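Werkstattbuch Vornstead, Wohnraum-Aufbau
5.7.23, von Oksana Marchuk
Lesezeit: 3 Minuten
4 Mal geteilt, 2 Kommentare

Regelwerk, zweite Runde. Recep und ich haben heute die Abräumaufgabe (Couchtisch, Flasche, Papier, Eimer) komplett nach dem neuen Blatt gefahren, und ich bin wirklich begeistert, wie viel ruhiger das läuft! Die alte Fassung vom März hatte 11 Punkte, davon drei zum selben Thema. Jetzt sind es 9, und die passen auf eine Seite, die man neben dem Not-Halt liegen haben kann.

Punkt 1 bleibt die Sichtprüfung an beiden Greifern, vor dem Einschalten der Achsen. Schraubenköpfe an den Hebeln ansehen, Gestänge links und rechts vergleichen, Handgelenkkamera kurz aufs Display holen. Der GALBOT-Schriftzug muss gerade und scharf im Kamerabild stehen. Sekar nimmt ihn als Lagekontrolle für die Kamera, eine schöne Idee, die kommt so ins Blatt. 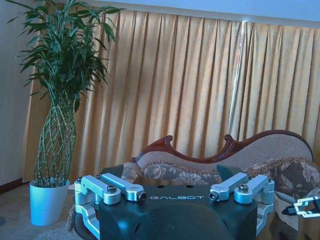

Greifen an der Tischkante

Immer nur ein Arm hat Kontakt zum Objekt. Der andere wartet offen und mit Abstand zur Platte. Klingt banal, steht aber in keiner der Vorlagen, die wir von Curnik bekommen haben, und hat uns im März die meisten Abbrüche beschert. Flaschen stehend greifen, wenn sie stehen, und erst anheben, wenn der Bediener »hält« gesagt hat.

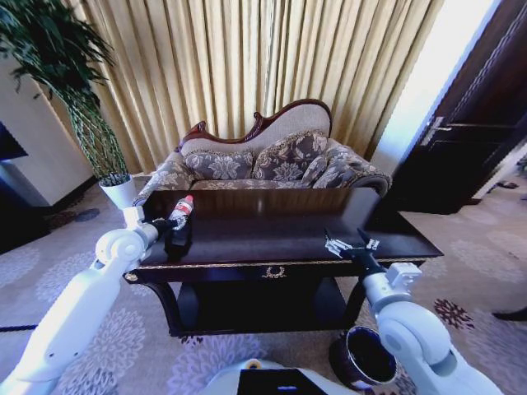 Die Ansage laut auszusprechen kam mir anfangs albern vor. Inzwischen mache ich es schon in der Teeküche (Vega lacht mich aus). Für die Aufzeichnung ist es Gold wert: Man hört auf der Tonspur genau, welcher Moment gemeint ist, und Dymphna muss beim Auswerten nicht raten.

Zur Anfahrt: Geschwindigkeit nahe am Mobiliar auf 30 Prozent, Finger offen, Handgelenk waagerecht. Die glänzende Platte spiegelt den Vorhang und das Sofa, also Tiefenwerte dort nie ungeprüft übernehmen. Wer unsicher ist, fährt zurück und nimmt die Kante neu auf. Unsere Anfahrhöhe von 580 mm über Teppich stimmt für diesen Tisch, für den bei Westwood bitte neu messen!
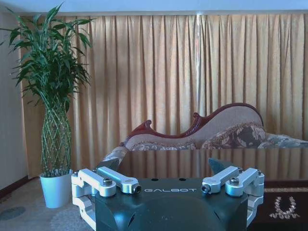
Personen im Raum

Wer mitläuft, bleibt seitlich und außerhalb der Reichweite beider Arme. Nichts vom Tisch nehmen, solange die Freigabe aktiv ist, auch keinen Papierknüll. Eimer neben das rechte Tischbein, Öffnung frei, kein Kabel in der Fahrspur. Türstellung vor dem Start ins Protokoll, damit die Läufe vergleichbar bleiben.
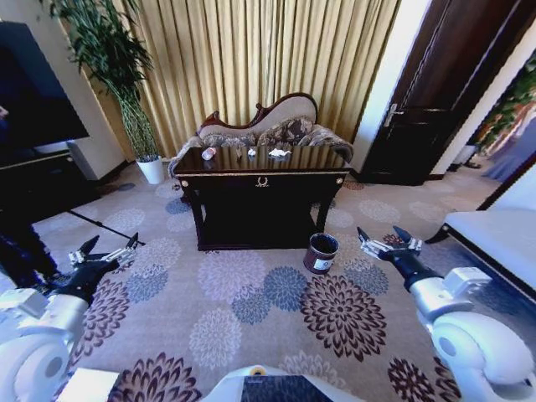
Offen ist noch, wer die Freigabe zurücknimmt, wenn Bediener und Beobachter verschiedener Meinung sind. Recep will, dass immer der Vorsichtigere gewinnt, und ich finde das genau richtig. Sekar möchte es lieber als festes Kommando formulieren. Steht morgen auf der Liste.

Außerdem: Dmytriv wegen der Ersatzschrauben anrufen, Blatt laminieren, alte Fassung aus dem Ordner nehmen. Vega liest den Text bis dahin noch einmal gegen.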